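Liltmont Wool Table Pad, 72 inch
Sold by Uvisel Home Goods

We have been selling table pads for a good long while now, and this is the one we keep coming back to (and the one on our own kitchen table, if that counts for anything!). The Liltmont is a thick pressed wool pad that goes under your tablecloth and takes the knocks, so the table beneath can get on with being a table.

The wool comes from the Tranitz mill, where it's pressed twice and trimmed by hand. It lies flat after a night out of the box, though a cool iron will hurry it along if you have company coming. Crumbs shake right out over the porch rail, and a spill can be dabbed up with plain water and a little mild soap. Please don't put it in the dryer. We did that once and ended up with a very nice placemat.

Length: 72 inches
Colors: Oat, Araya Blue, Moss
Item number: 881

It also comes in 67 inches for smaller tables, and you can cut either one down with good kitchen scissors without any fraying. We've sent out more than 2,000 of these, and the question we still get most is whether it slides around. On bare wood it stays put very nicely, but on glass you'll want the grip liner, sold separately.

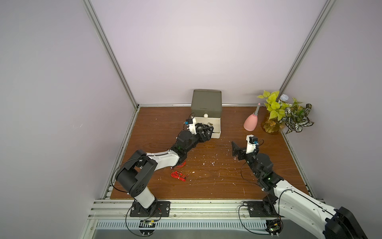
Moss tends to run out before the holidays and is usually back in stock by July, so do write to us if you'd like one set aside.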